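Last updated: Sunday, 4:20 p.m.
April -- By Radoslava Procházka

The man who runs Painemal, the regional carrier based at Devdale, has spent most of the spring answering the same question: will the Wondcombe route survive the summer? He says it will, at least through the end of the season, but he won't promise more than that.

"We lose money on it from Monday to Thursday and make a little back on the weekend," he said. "If the landing charges stay where they are, I can live with it. If they go up again, I can't."

Painemal flies two turboprops. One does the morning and evening runs to Wondcombe, a 100-minute round trip when the weather is decent, and the other covers charters and stands in when something breaks. Five years ago the company had a third aircraft and a contract to carry mail. The mail went to trucks and the third plane went back to the leasing firm. 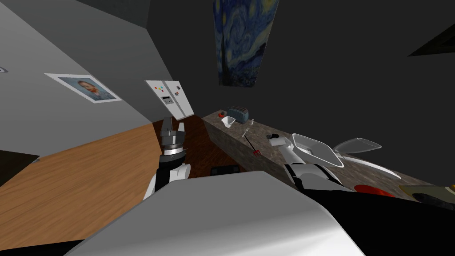

Van Gogh on the walls, with a white refrigerator nearby.

He doesn't blame the airport for the charges. Devdale has its own bills to pay, and the runway lights were replaced last winter at a cost nobody had planned for. What bothers him is the way the increase was announced, in a letter that came after the summer tickets had already gone on sale.

"You can't call up a family in Wondcombe and ask them for another 20 dollars on a seat they paid for in January," he said. "So we eat it. That's 20 dollars a seat, both ways, until the new fares start."

The other worry is Cidemitz, the larger airline that took over the ground handling contract at both airports. Painemal now pays a competitor to load its bags. He says the crews are good and the turnaround times have been fair, but he would like the terms in writing before the contract comes up again.

"I have no complaint about the people on the ramp," he said. "My complaint is that I'm working off a two-page agreement from before they bought the business -- and one of those pages is a phone list."

A lease on a slightly bigger aircraft has been discussed. It would have 5 more rows and could take bicycles in the hold, which summer passengers keep asking for. The pilots would need new type ratings, though, and he figures that would take one of them off the schedule at a time for most of the fall. He hasn't signed anything.

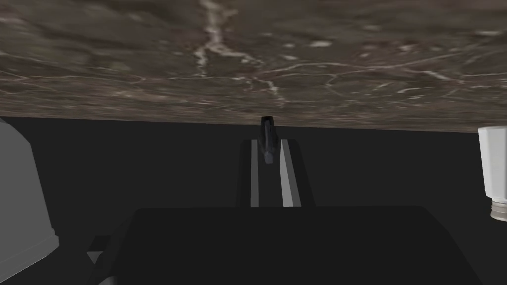
One regular passenger on the evening flight said she cared less about the size of the plane than about the last departure, which was moved up in March and now leaves before her shift ends. She has been driving instead, and said several of the people she used to sit with are doing the same.

He knows about the complaints. The earlier departure was made to fit the handling crew's hours, he said, and he has asked for the old slot back on Fridays. He expects an answer before the summer schedule starts. Until then the last flight leaves Devdale at 5.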